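### 4.2 Target selection from wrist views

The planner receives one wrist image per control step and returns a short segment of gripper motion together with an opening width. We train it on 2,051 demonstrations recorded with the Fragkou hand-held gripper, and we keep the wrist camera model fixed between recording and playback. No external camera is used at any stage.

Each image passes through the Skallivix encoder, which produces a coarse feature grid. A mask removes the cells covered by the fingers. The mask is computed from the measured opening width and the known finger geometry, so it does not depend on the colors in the image. The remaining cells are scored by two heads. The first predicts whether a cell belongs to a graspable object, and the second predicts whether it belongs to a support surface such as a tray or a tabletop. A cell is passed to the motion module only if the two scores differ by more than a fixed margin.

The margin matters most for low-contrast tableware. In early versions, a pale saucer on a pale cloth was often merged with the surface, and the predicted grasp height fell below the rim. Raised tray edges caused the opposite error: the rim was scored as an object, and the planner moved toward the nearest corner. Figure 3 contains both kinds of boundary. The tray rim passes behind the left finger, so part of it is lost to the mask, while the cup and saucer remain in clear view farther away.

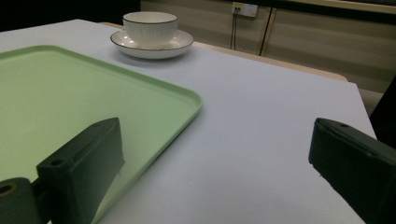
**Figure 3.** Wrist view with a white fluted cup on its saucer beyond a light green tray. The open area between the fingers is table surface.

### 4.3 Approach planning

Given a selected target, the motion module proposes a set of approach paths in the gripper frame. Paths that sweep either finger through a cell marked as support are dropped. The rest are ranked by path length plus a penalty on wrist rotation. We found that the rotation penalty has to be reduced for targets near the far side of the workspace, where a low weight allows the wrist to level out before contact.

Replanning runs every 2 control steps. Between updates, the Romberg controller tracks the last accepted path and limits the change in commanded velocity. If the new path ends at a different target, the switch is delayed until the same target has been returned by two updates in a row. This rule removed most of the back-and-forth motion we saw between a cup and the rim of a nearby tray, at the cost of a slower response when a target is moved by hand.

Thresholds were tuned on 67 held-out demonstrations from the Brenomdale set and were left unchanged for all experiments in Section 5.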